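Most offices would be better off with one long break at a fixed time than with the scattered short ones they have now. I have worked under both arrangements, and I'd like to make the case for the old one before it disappears completely.

My first job was in the billing department at Hindine, a company that sold replacement parts for commercial ovens. At half past ten the phones went to a recorded message and everybody stopped. The message told callers we would be back in twenty minutes, and we were. There was a room at the end of the hall with a kettle, a coffee maker and two sofas that had come out of a showroom. People sat down. The warehouse came up the back stairs and sat down too.

When Hindine was bought, the new owners looked at the phone records and decided that the recorded message was costing them orders. The break was replaced with what the handbook called flexible rest. You could take your twenty minutes whenever you liked, in any size pieces, as long as your line was covered. On paper we lost nothing. Some of the staff were pleased, and I was one of them. I was young and I liked the idea of managing my own day.

Within a few months hardly any of us were taking the twenty minutes. You would get up, fill a cup, carry it back and drink it over an invoice. To take the full break you had to ask someone to cover your line, and asking felt like asking for a favor. The rule had turned a thing you were given into a thing you had to go and get, and most people won't go and get it.

I know the usual answer to this. Adults should be able to stand up for their own time. If they skip their breaks, that is their choice, and a fixed break punishes the person who is in the middle of something at half past ten. I take the second point seriously. I have been in the middle of something at half past ten many times, and it is annoying to stop. But I can't remember one occasion when the work was worse for having been left. I can remember several when I came back and saw that I had been adding up the wrong column.

The first point I don't accept. A choice made forty times a week with your manager sitting ten feet away isn't very free. It is the same reason stores used to close on holidays by agreement. One store that closes alone loses money, so it stays open, and then they all stay open, and the people behind the counters lose the day. A shared rule takes the decision off the person who is least able to make it.

There is also the matter of who you talk to. At Hindine I knew how the warehouse packed its pallets, because a man from the warehouse complained about it every morning. When a customer called to say her order had arrived with the glass broken, I knew what had probably gone wrong and whom to call. After the change I had to fill out a form. The form went to a shared inbox, and the answer came back in two days. No one would put that down as a cost of flexible rest, but I think it was one, and probably a larger one than the missed calls.

My present employer, Grendik, does it differently again. We have a very nice kitchen. It has a machine from Rautiainen that makes 13 kinds of drink, and the company spent, according to the newsletter, more on the counter stools than I spent on my car. The newsletter also said that the room was designed for 68 people. I have never seen it close to full. People come in one at a time, wait for the machine, look at their phones and leave. A good room doesn't do much if everyone uses it at a different time.

I would take the two old sofas back tomorrow if the twenty minutes came with them. 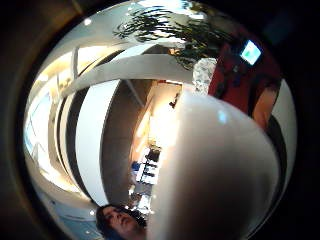 *Page last changed: 2026-09-04*

A cup of something is a poor excuse for a break if you drink it alone at a keyboard, and a perfectly good one if somebody else is sitting nearby. I don't think the drink matters. I gave up coffee in May and still go to the kitchen at the same time each morning, with hot water if there is nothing else. A couple of people from the floor below have started turning up then as well. We haven't arranged it. We talk about parking, mostly.

I should say where I think the fixed break doesn't work. It doesn't work in a hospital, or on a help line, or anywhere that a person on the other end can't wait twenty minutes. Those places need cover, and the cover should be planned and paid for by the employer, so that no nurse has to beg a colleague for time to sit down. It doesn't work well for people at home, either, though I know a small printing firm, Nudside, that closes its message system for a quarter of an hour every afternoon, and the staff there seem to like it. They get no messages, so they stop.

But most offices aren't hospitals. Most of what arrives at half past ten can be dealt with at ten minutes to eleven, and the people sending it would hardly notice the difference. If an order is lost because a caller heard a recorded message, that is a real loss and I don't wave it away. Hindine lost some, I'm sure. I would still like to see the missed calls set beside the wrong columns, the shared inbox and the number of people who quit in the two years after the change. I was one of those too.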